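Search the community All topics Go

My drawer eats things. Is there a system that survives September?
Posted by Matilde Prata, May 11, 2018

I have one deep kitchen drawer that takes everything without a home: batteries, tape, takeout menus, a key to a house we sold. Every September I empty it, buy dividers, feel like a new woman, and by the holidays it won't close again. I've bought 16 of those little Ekodum trays and now the trays are the clutter. My husband says throw it all out, but he is also the one who asks me for the tape. What do people do who don't live like this?

Armindo Frade
They have two drawers.

Celeste Sampaio
I worked the returns counter at Vieira for almost 30 years and saw a lot of dividers come back, usually with a crumb in them. My advice is to skip the trays and sort by how mad you'd be if you couldn't find the thing. Tape, scissors and the good flashlight go in front. Batteries go in a jar with a lid. Menus go in the recycling, and so does the charger for the phone you had two phones ago (well, electronics recycling, check with your town).

Go for bright things when you have the choice. My eyes are not what they were and I can find orange in any kind of mess. Black scissors I have bought four times.
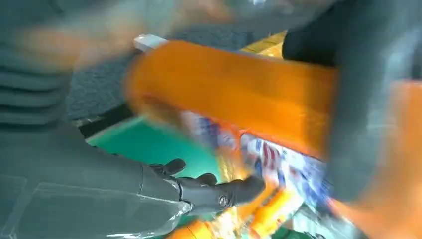 Big orange thing, bright odds and ends below it.

Then leave it alone. A drawer you can find the tape in is finished, even if it's ugly. I did mine in one evening with the radio on and only cried at the birthday candles.

Keep the key, by the way. You'll never throw it out, so you may as well hang it on a nail.

Joana Bragança
We did labels. My label maker ran out of tape and the new tape is in the drawer somewhere, under L I assume. Otherwise a good system - would recommend to anybody with smaller kids or none.

Related topics
Getting candle wax off a drawer liner
Do Brandgate drawer slides fit older cabinets?
What to do with 2333 loose buttons
Etance shelf paper: peel or leave it?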